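Wire baskets for produce: keep them or go back to bowls?

Home > Kitchen & Pantry > Storage

binta_t
Posted Dec 10, 2023
Hi all! Long time reader, I mostly hang out in the bread section. We're redoing how we keep fruit and vegetables at our place and I've got myself stuck. Up to now everything went in one big ceramic bowl, and whatever was on the bottom went soft before I remembered it was there. So I bought a couple of wire baskets, the open grid kind, and now I'm going back and forth on how to split things up.

My first plan was by color (don't laugh, it looked so nice). Then my sister Zainab came over and said that's silly, you split by what you cook with and what you eat out of hand. So peppers and other long things in one, round fruit in the other. I've been trying it her way and I do kind of like it, because when I'm making stew I just grab the one basket and carry it over to the stove.

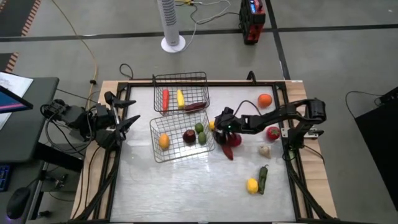

My question is mostly about the two baskets touching. I like them pushed right up together, one behind the other, because it saves counter space and I can reach the front one without thinking. But does having fruit that close make the peppers go off faster? I read something about ripening gas and now I'm worried about everything.

Also, black or a bronzy finish? I have one of each and can't decide which to get more of.

---

amarachi_o
Ooh, I have opinions on this one. Yes, keep fruit and vegetables apart if you can. Apples and ripe mangoes are the worst for it in my kitchen. Mine live on opposite ends of the counter and my peppers last noticeably longer. An open basket does nothing to keep the gas in one place, so pushing them together is the same as one big basket as far as I'm concerned.

Finish: black. Everything shows up better against it.

---

Jasmont_Jim
Going to disagree with that. In an open room the air moves around so much that a few inches one way or the other isn't going to matter. It's when you shut things up in a drawer or a paper bag that you get the ripening effect. I've kept bananas right next to my peppers for years and the peppers get eaten long before they go bad. If yours are going soft, you're buying too many!

I do think splitting by use is the right way to go. Your sister's correct.

---

amarachi_o
Years of eating them quickly doesn't prove much, Jim. Mine sit for 9 days sometimes.

---

Jasmont_Jim
9 days on the counter? They should be in the fridge by then, no basket is going to save you.

---

chinyere.akande
Can I ask a boring question, what are you all doing about marks? I love wire baskets but I had one with thin bars and every soft thing I put in it came out with a grid pressed into its skin. Plums especially. I ended up cutting a piece of that bumpy shelf liner and laying it in the bottom. Not pretty but it works, and you can rinse it.

---

binta_t
Chinyere yes!! I've had that with tomatoes, not so much with peppers. A folded dish towel is what I use when I remember. Shelf liner is a much better idea, going to look for some this week.

And thank you both on the gas thing, even if I'm more confused than before, haha. I think I'll leave the baskets together for now and move them apart in January when we get the new counter in, there'll be 15 more inches on that side.

---

Luleck154
Late vote for the bronze one. The black on mine started to flake at the corners where it rubs on the counter, and then you've got little specks under your onions. It was a cheap one from the discount bin, so maybe a better brand holds up. My bronze one gets knocked around every day and still looks fine.

One tip if you want them touching: check that the rims are the same height. I have two that don't match and the taller one catches on the other every time I pull it forward. Lemons all over the floor.

---

somto_og
I'm with Amarachi on keeping them apart, but my reason is washing. I wash fruit before it goes in the basket so the kids can grab it, and the vegetables go in unwashed. If they're shoved together somebody drops a dirty pepper in with the clean fruit and I have to start over.

---

chinyere.akande
Wait, you wash ahead? Mine go moldy if I do that. Do you dry them first?

---

somto_og
Yep, spread out on a towel until they're completely dry. I leave berries out of it, those I only wash when we're about to eat them.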